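Clustham Hardwax Table Oil, 575 mL tin

Home > Timber care > Oils and waxes > Clustham Hardwax Table Oil

In stock at the Brallis shop and online
Flat rate postage $11 (road only, tins of oil can't go by air)

I've been putting this stuff on tables for years and it's the tin I reach for when somebody rings up and says "the dining table's gone a bit sad, what do I do?" So I thought I'd give it a proper page at last, with all the things I end up telling people over the counter anyway.

Clustham is an oil and wax blend for indoor timber. You wipe it on thin, let it have a drink, wipe off whatever the wood doesn't want, and go away until it's dry. It leaves a low satin finish, nothing glassy, and you can still feel the grain when you run your hand across. If you want that thick shiny bar-top look then this is the wrong tin for you and I'd sooner tell you now than have you lug it back to the shop!

It comes in clear, honey and dark. The clear still warms the colour a little, all oils do, so if you've got a very pale table and you love it pale, please try it somewhere hidden first. Honey is the big seller. Dark is good for older furniture that's been touched up a few times over and needs pulling together a bit.

How much you get out of a tin

One tin does a six-seater dining table with two coats, both sides of the leaves if it has them, and there's normally enough left to do a sideboard or a couple of chairs. Thirsty old timber will use more on the first coat. The second coat goes miles further and everybody puts too much on, me included when I'm in a hurry.

What you'll need

A couple of lint-free cloths (old cotton sheets are lovely, old towels are terrible, you'll be picking fluff out till Christmas)
Fine sandpaper, and a block to wrap it round
A soft brush or a vacuum with the brush end on
Disposable gloves
A jar or an old saucer to pour a little into, so you're not dipping a dusty rag in your good tin
A metal bucket of water for the used rags. See the safety bit further down and don't skip it

Getting the table ready

Take everything off, including the runner and the placemats that have lived there since last December. Give the top a wipe with warm water and a tiny squirt of dish soap, then go over it again with plain water and let it dry overnight. Polish build-up is the usual reason an oil won't go in. If yours has had spray polish on it every week for years, you may need to go round twice.

Then sand, lightly, with the grain. You're only knocking back the high spots and opening it up. Once the surface feels the same all over, stop. Vacuum it, then wipe with a barely damp cloth, and have a look at it side on with the window behind. Anything you missed will show up then, and it'll show up a lot more once the oil's on.
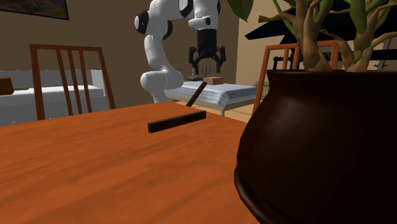
If there's an old varnish on there it has to come off completely before you start, sorry. Oil can't get through varnish and it'll just sit on top being sticky. The quick way to find out is to put a drop of water on a spot where it won't matter. If the drop sits up in a bead and stays there, you've still got a sealed surface. If it slowly darkens the wood and sinks, you're right to go. Do this in a few places, the middle of the table is often worn through while the ends are still sealed up tight.

Veneer is fine too, people always ask! Just go very easy with the paper. Edges and corners are where it's thinnest, and I do those by hand with a worn bit of sandpaper and no block at all.

Putting it on

Stir it first. Properly, from the bottom, with a flat stick. Don't shake it, you'll get bubbles and then you'll be cross with me. The wax settles while it's on the shelf and if you don't stir it in you'll get thin oil at the start of the tin and gluggy stuff at the end.

Pour a little into your saucer, dab the cloth in, and work it into the wood in small circles, then finish with long strokes along the grain. Do a section at a time. Let it soak for a few minutes, then take a clean cloth and buff off everything that's still wet. Everything! When you think you've finished, go round once more and check the edges and the joins where the leaves meet.

Leave it overnight with a window open. Next day it should feel dry with no drag under your palm. If it drags, it went on too thick, and the fix is a rub with a cloth that has a dab of fresh oil on it, then buff hard and wait again. Second coat goes on exactly the same way, only thinner. Thinner than you think.

You can eat at it gently after a couple of days. For hot dishes and wet glasses I'd wait until it has had a full week or so, and even then use a mat. A finish like this will cope with a splash of wine if you catch it, but no oil likes a roasting tray straight out of the oven.

Picking a colour

Most of the questions I get are about colour, and most of those come with a photo somebody's taken on their phone under a yellow kitchen light, so it's always a bit of a guess from my end.

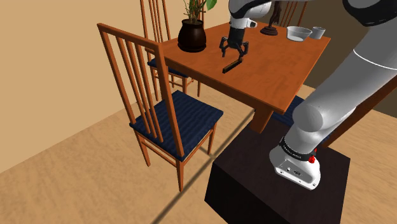
The first thing I'd say is don't try to match the whole table in one go. Tops and bases are very often different colours, and they were probably meant to be. Tops cop the sun and the scrubbing as well, so they drift over the years while everything under them stays put. If yours has a reddish-orange top and a darker brown apron running underneath, like the table here, I'd put clear on the top and dark on the apron and legs, and leave that contrast alone. Honey over a top that's already orange can push it further than you'd like (I did it to my own hall table and it was very, very orange for a long while). Chairs I'd treat as their own job again. Do the one that gets sat in least, see how you feel about it, then do the rest.

If you're really stuck, grab a sample sachet. We keep them in all the colours and there's enough in each one to do a decent patch on the underside. Let the patch dry before you decide, the wet colour will fool you every time.

Looking after it afterwards

Day to day it's a damp cloth and that's all. No spray polish, no vinegar, no methylated spirits, none of those orange-smelling things. Every six months, give or take how hard your mob is on the furniture, rub a spoonful of oil into the dry-looking spots and buff it off. You don't have to strip it back or do the whole top, and this is the thing I like best about oil. Water rings and little scratches can be done on their own in an afternoon and they blend in.

White heat marks are trickier. Sometimes a gentle rub with oil and a fine pad shifts them, sometimes they've gone too deep and you're back to sanding. Try the rub first.

Safety, please read

Oily rags can heat up and catch fire all by themselves if they're left scrunched up. I'm dead serious. Put them straight in the bucket of water when you're done, then lay them out flat outside, away from the house, until they've gone stiff, and bin them after that. Keep the tin away from kids and pets, wear gloves, and open a window. It does smell while it's drying, a sort of nutty linseed smell, and it hangs around for a few days.

Don't use it on chopping boards or salad bowls. We've got the Wellness Board Butter for those and it's a different thing altogether, softer, and made for stuff you cut food on. Putting Board Butter on a dining table is no good either, by the way. It never really sets and you'll get it on your sleeves.

Goes well with

Wellness Board Butter, for boards, bowls and wooden spoons
Dimitrov cork sanding block, the nicest one I've held, the edges are eased so you don't dig a line in your work
Dimitrov cotton polishing cloths, washed and lint-free
Sample sachets in clear, honey and dark

Things people ask me

Can it go outside? No. It's got nothing in it for sun or rain. Under a deep verandah you might get away with it for a while but I wouldn't sell it to you for that.

Will it go over stain? Yes, if the stain is properly dry and there's no varnish on top. Wipe gently on the first coat or you'll lift some colour onto the rag.

How long does an opened tin keep? A good while if you clean the rim and tap the lid down firmly all the way round. If you get a skin on top, cut round it, lift it off in one piece and throw it out. The oil underneath is usually fine, just strain it through an old stocking. If it's gone to jelly it's had its day.

Is it the same recipe as the old tin? Same oil, new label. The tin was changed in May 2022 and the lid is heaps better than the old one, which used to bend if you looked at it sideways.

Do you do bigger tins? Not on the shelf, but I can order them in for tradies and people doing a whole houseful. Give the shop a ring.

Pick-up and returns

Pick up from the Brallis shop is free, just choose it at the checkout and wait for the text before you head over. Unopened tins can come back with the receipt. Opened ones can't, so do have a go with a sachet if you're in two minds about the colour. If a tin turns up dented and leaking, send me a picture of it and the box and I'll get another one out to you.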